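Bralidgate Allotments and Gardens Newsletter

Compost, slugs and the December seed swap

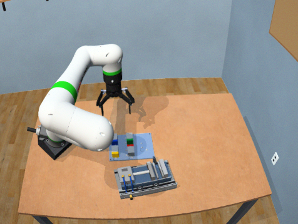

Right, quick one this month as I'm typing this with the tea going cold and Kamran wants the copy by six. Apologies in advance for spelling.

First thing. Compost. The bays by the bottom gate are full again, which is good, but somebody has been putting whole cabbage stalks in. Please don't. They sit there till next summer like bones. Chop them, bash them with a spade, run them over, whatever you like, then in they go. Same for sweetcorn stems. And no cooked food, we had rats two winters ago and it took until spring to see them off.

Left-hand bay is now CLOSED and resting. Middle bay is for adding to. Right-hand bay is ready to use, two barrows per plot until everyone's had a go, then help yourselves. It's lovely stuff, a bit twiggy at the top, much better once you dig down. Shagufta Chaudhry sieved hers and used it for her garlic and she says don't bother sieving, life's too short.

Leaves. The council truck came with a load and tipped it in the wrong place (across the path to the upper plots, thanks very much). Tariq Rizvi and a few others shifted most of it before dark. What's left is free to anyone with a bag. Bag it up, few holes in the sides with a fork, bit of water if dry, shove it behind the shed and forget it for a year. Two years if you want it fine enough for seed sowing. Oak and beech are quickest to be nice, the big leathery plane leaves take forever, so mow over those first if you have a mower.

Water goes off soon. Tanks will be left as they are, taps drained. If you've left a hose on, take it off or it'll split and so will the fitting, and the fitting is ours. Last year's cost more than you'd think.

Slugs. Terrible year, we all know. Had a long moan with Teodor Bratu over the fence, he lost every dahlia and most of his pak choi. What worked for me: going out at ten at night with a torch and a bucket. What didn't: eggshells, coffee grounds, copper tape, grit, talking to them. Nematodes are ok but the soil has to be warm enough so wait for spring now. Teodor is turning over his top couple of inches on cold mornings so the robins get the eggs. They're the little clear pearly things in clumps, you'll find them under planks and pots. While we're at it, lift your planks and pots.

Broad beans. If you haven't sown yet you've still got a bit of time, but only just. Aquadulce is the one for over winter. Double rows, a hand apart, put something over them as the mice here are very organised. I lost a whole row last November and found them sprouting in a neat pile inside an old boot. Garlic the same, get it in, it wants the cold. Do not plant supermarket garlic, or do, but don't come to me in June.

Now the seed swap!! December, in the Pinheiro hall, doors at 2 in the afternoon. We've booked until 4 and have to be out on the dot as there's a dance class after. Bring what you've saved, labelled PLEASE, with the name and the year. Last time we had an envelope that just said "the good ones". They were, as it happens, some sort of squash, but still. Things we always run short of: climbing beans, leeks, anything for salads in winter. Things we do not need any more of: nasturtiums. There is a carrier bag of nasturtiums left from last time.

If you're new to seed saving don't be put off, beans and peas and tomatoes are easy and come true nearly always. Squash and courgettes will cross with whatever is flowering on the next plot and you may get something inedible. Tomoyo Tamura has said she'll sit at the end table with her envelopes and show anyone how she dries and cleans tomato seed. Bit smelly while it's going on, works a treat. She'll also have a few of her shiso seedlings grown on the window sill, first come first served.

Cake as usual. Nuts on a seperate plate. Bring your own mug, we are down to 4 with handles.

Money bit. The raffle and the plant stall between them made 400 pounds, really well done everyone, especially those who stood in that rain. We've had a quote of 2,000 for replacing the whole of the bottom fence, so no, not yet. The plan for now is to mend the worst stretch by the brook with posts we've already got and plant a hedge in front. Hawthorn, hazel, a bit of dog rose. Bare root whips are cheap and go in between now and March. If you've got hazel coming up where you don't want it, pot it up and leave it by the noticeboard.

Clustville visit. We had a nice note from the allotments over at Clustville asking us across to look at their orchard, and they'll do a pruning demonstration in the new year. Apples and pears only (leave your plums alone till summer, silver leaf, I say this every year). Parking's awful so we'll share cars. Put your name on the sheet in the shed if you can drive or want a lift.

Bits and bobs:

The blue wheelbarrow has a new tyre. The green one hasn't.

Lost, one pair of secateurs, red handles, sentimental value. Found, three left-hand gloves, no right-hand ones.

Padlock code changes on the first of the month. Ask Kamran Mohmand, not me, I'll only tell you the old one.

Plot by the water tank is going spare, half size, good soil, bindweed in one corner. Next on the waiting list gets first refusal.

Bonfires: only after dusk, only if the wind's away from the houses, and check for hedgehogs first. Move the whole heap before you light it, don't just poke it with a stick. We've had a hedgehog about by the sheds most evenings so leave a gap under your gate if you can, and a saucer of water. Not milk.

Recipe this time was going to be Shagufta's green tomato chutney but I've left the bit of paper in my other coat. Next month. Keep your jars.

That's me, tea's stone cold. Anything for the next one, drop it in the box in the shed or catch me on the plot, mornings mostly.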